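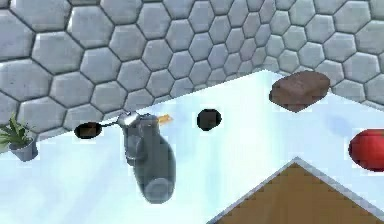
Fudwood > Who We Are > About Us

Fudwood reviews novels, mostly the kind with a plot, and we start from the suspicion that the book probably isn't as good as the jacket claims. A blurb is an ad. So is a starred quote with three dots in the middle of it. Publishers like to sort fiction into shapes that fit together without gaps, like those gray hexagonal tiles with the thin dark lines between them, and the farther back you look the smaller and more alike they get: the "sweeping" one, the "unflinching" one, the "darkly funny" one that has a single joke on page 30. We read the whole thing and then say what we found.

The site began as a printed sheet left by the register of a used bookstore in the Ramasamy Building. It was two pages long and it was mostly complaints. The store closed and the sheet moved online, where it picked up readers who had bought one too many prizewinners and felt cheated. The complaints have been edited down some. Our archive now holds 900 reviews, and we don't pull the old ones, including several we got badly wrong. (See our notice on the Plusach trilogy, which we called finished after the first volume.)

How we choose books

We buy them or borrow them from the library. Advance copies do get mailed to us, and we'd like to believe a free book has no effect on a reviewer, but we don't see why we would be the exception. Those go in the giveaway box unread. It does mean our reviews run late, sometimes by months. If you need an opinion on the morning a novel comes out, there are plenty of places that will sell you one.

We cover adventure, crime, westerns, comic novels, and anything with a road trip in it. We'll look at literary fiction if somebody whose taste we trust keeps bringing it up. We don't review memoirs, having been lied to before.

About the ratings

There aren't any. We tried a scale that went up to 9 and spent more time arguing about the difference between a 6 and a 7 than we did about the books. A reader wrote in to say she only looked at the number anyway, and that settled it.

Who pays for this

Subscribers to Rillar, our monthly newsletter, cover the hosting bill and most of the book budget. We don't take ads from publishers. We do carry bookstore links, and a few of them earn us a little money, which you should keep in mind when we tell you to buy something. The library link is listed first on every page.

Reviews are unsigned. Some readers find this annoying and say a critic should stand behind a name. Maybe so. We've noticed that signed critics tend to end up at the same dinners as the novelists, and we'd sooner stay home.

Corrections are welcome, particularly on plot points. Disagreement is fine too, but please finish the book first.

Print this page | E-mail this page

Recently on Fudwood
- Does Every Outlaw Need a Heart of Gold?
- Long Desert Novels, and Where to Start Skimming
- The Plusach Trilogy, Reconsidered With Some Embarrassment
- Rillar, June Issue: Sequels We Didn't Ask For
- Four Heist Stories and One Good Getaway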